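Bench notebook, hand-held gripper comparison
April, Saturday session. Entries by me unless initialled. SP = Silviu Pană.

09:20

Carrying on from the pad wear entry. Today is the side-by-side of the two finger sets on the hand-held tool, same body, same camera, same trigger spring. Set A is the Carkeser finger with the flat silicone face. Set B is the Trendon finger with the ribbed pad. Both clip to the same carriage with two screws, so changeover is quick once the driver is in the right hand.

Firmware on the Uniyal logger board is the build from last time. I did not update it. SP wanted the new one for the timestamp fix, but I would sooner compare fingers on a board we both understand and do the update afterwards with nothing else changing.

Full jaw opening checked with the calliper on both sets. Set A matches the drawing. Set B comes up short by the thickness of the ribs on each side, as expected. The width estimate in the logger is taken from the carriage position, so it reads wide for Set B unless the offset is entered. Entered it. Wrote the value on tape on the inside of the case lid as well, since the config file gets overwritten whenever someone restores defaults.

10:05

Trigger spring. The stock spring is too stiff for anything longer than a short session. By the end of the first block my index finger was doing odd things and the closing motion had gone jerky, which shows up in the width trace as small steps near contact. Swapped to the softer one from the Urnent kit. Closing is smoother and the steps are gone, but the jaw now returns slowly on release, and with light objects the pad sometimes drags them a bit on the way out.

Kept the soft spring. The drag is a technique problem and can be trained out: open fully, pause, then lift. SP disagrees and thinks the slow return will get into the recordings as a habit. Noted. We can look at the release segments later and see who is right.

10:40

Sampling. Logger set to 1000 Hz on the carriage encoder, which is far more than needed, then thinned afterwards to match the video. Left it high because I want to see the contact transient properly for both pad types.

First look at the traces, Set A: sharp edge at contact, small bounce, settles. Set B: softer edge, no visible bounce, a slow creep afterwards while the ribs fold over. The creep is worth remembering. If anyone uses the width trace to decide when a grasp is finished, the threshold that suits Set A will fire late on Set B. I tried a slope threshold in place of the fixed one and it behaved the same on both sets for hard objects. For soft objects it is still poor.

11:30

Grasp trials, bench objects. The rule is the usual one: approach, close, lift clear, hold for a slow count of three, put down, release. A drop or a visible rotation in the hold counts as a fail. One regrasp is allowed but is logged separately.

178 trials across the two sets, mixed order, SP calling the object so that I could not settle into a pattern. Set A had 40 fails. Set B had 11. Most of the Set A fails were rotation with the object held well off its centre. The flat face seems to let a long object pivot about the contact patch, while the ribs give it more than one line of support, so it needs a good deal more torque before it lets go.

Exceptions, for the record:

Thin flat objects (cards, a steel rule, folded paper). Set B is worse here. The ribs run at an angle, so the very end of the finger is the only part that gets under an edge, and it is too blunt for that. Set A has a squarer tip and will pick a card off a hard surface if you slide it to the table edge first. With Set B I got there only by pinching the overhang.

Anything with print or film on it. The ribbed pad leaves marks on glossy label stock. It wipes off. Clean the pads before each block or it builds up and grip changes.

Small round things. Even between the two. Both sets roll a pencil if the fingers are not level with the table, and the operator can't tell from the hand alone whether they are level. The camera view helps a lot, provided you trust it more than your wrist.

12:15

Camera notes. We left the lens where it was for both sets. SP had proposed tilting it down a few degrees to see more of the contact area. Tried it for one block. You gain a clearer look at the pads closing but lose the far part of the workspace, and on approach I kept overshooting because the target only came into view late. Put it back.

Exposure is still automatic. It hunts when the tool swings from a dark floor to a pale table, and for a short stretch the image is washed out. Locking it works in the shop where the lighting is constant. Away from the bench, with daylight coming from one side, a locked exposure goes wrong as soon as you turn round. I have left it on auto and will flag the bad stretches by hand. A slower auto response would be better than either, if the driver allows it. Have not found the setting.

Mask around the lower part of the image: the current one was drawn for the Set A fingers. The outline is close enough for Set B that I did not redraw it, but if anyone trains on these recordings the mask should be the same throughout, so check before mixing.

13:00

Stopped for lunch. Battery on the logger was lower than I would like after the morning. The high sample rate may be the cause, or the battery may be old. Swapped it and put a cross on the old one.

14:10

Second half, away from the bench. The point is to see whether the Set B result holds with objects and furniture nobody chose for us. The bench is tidy, matte and at a convenient height. Went with Set B mounted, since it did better this morning, and kept Set A in the case for a shorter repeat.

Things that changed as soon as we left the shop:

Reach. With soft seating around a table you can't get square on to everything. Some approaches have to be made with the elbow up, and the trigger pull is then noticeably heavier. I would put the handle at a steeper angle if we were making another body.

Reference. At the bench I line up on the grid. Without it I line up on whatever edge is available, and a rounded tabletop does not have a useful straight one. My approach directions are more scattered as a result. Probably better for the data, worse for comparing with the morning.

Tracking. The pose estimate held for the whole first block. I had expected trouble near large windows and did not get it. It did slip once when I brought the camera low over the table and it had mostly wood grain to work with. Recovered when I lifted the tool. Going slowly on the last part of the approach seems to be enough. 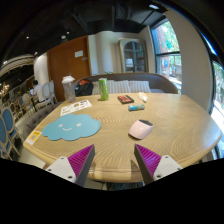

Opening fully before each approach is now a fixed part of the procedure. It costs a little time, but it gives a clean start to every width trace and makes the segments easy to cut automatically. When I started from half open, the script could not tell a new approach from a sloppy release.

Order of work for the afternoon was computer mouse first, then the small tube, then the flat things, then the tall can and the plastic shaker bottle last. The mouse is a decent test of the pads, being curved on every side with no obvious flats. Ribs should suit it. The tube is really the pencil problem again with a shorter object. I wanted the card and the paper flyer in the set because thin items are where Set B did badly, and leaving them out would flatter it.

For the bottle and the can the question is jaw opening more than grip. Losing the rib thickness on each side matters at that size. If the body is too wide, go for the neck or leave the trial out and say so. No forcing it: the carriage flexes before the trigger stops, and the logged width is then wrong in a way that can't be repaired afterwards.

The felt mat stays off the trial list. Pinching fabric is a different job and we have no pass rule for it that SP and I agree on. It can be used as a put-down surface. Releases onto something soft should be tagged as such, as the drag problem with the slow spring may look different there.

16:20

Back at the bench. Files copied, both blocks open without errors. Have not scored the afternoon. SP will do that from the video without seeing my notes, and I will do the same, and we compare after. The morning scoring was done live by the person holding the tool, which is weak, and I would not quote the morning figures outside this notebook until someone has gone through the video.

Pads inspected under the lamp. Set B: the tip ribs on the right finger have a slight set, leaning the way they fold. Left finger looks as new. My guess is that I close slightly off centre and the right pad takes the first contact. Swapping the pads over between sessions would even it out. Set A: clean, no change, a light scuff at the corner from the steel rule.

Screws on the left housing had backed off a quarter turn. Thread lock next time. Until then, check them at each battery change.

16:45

Where this leaves the choice of finger. For general objects I would go with the Trendon pads and accept the creep. For anything thin they are the wrong part. SP suggests cutting the last two ribs off a spare pair and bonding on a flat tip from the Carkeser set, which would give one finger that does both jobs tolerably. Worth an hour. The bond line will be in the high-stress spot, so I want a pull test on it before it goes on the tool.

The Urnent spring is still an open question. A middle stiffness exists in the catalogue – one step between ours and the stock one – and I have asked for two.

To do:

Go through the release segments, soft spring only, and mark every drag.
Find out whether the camera driver has an exposure speed setting.
Redraw the mask for Set B or confirm in writing that the old one is close enough.
Update the Uniyal board after the afternoon files are scored, and re-enter the finger offset when it wipes the config.
Cut and bond the hybrid tip (SP).
New battery for the logger. The one with the cross on it is not to go back in the case.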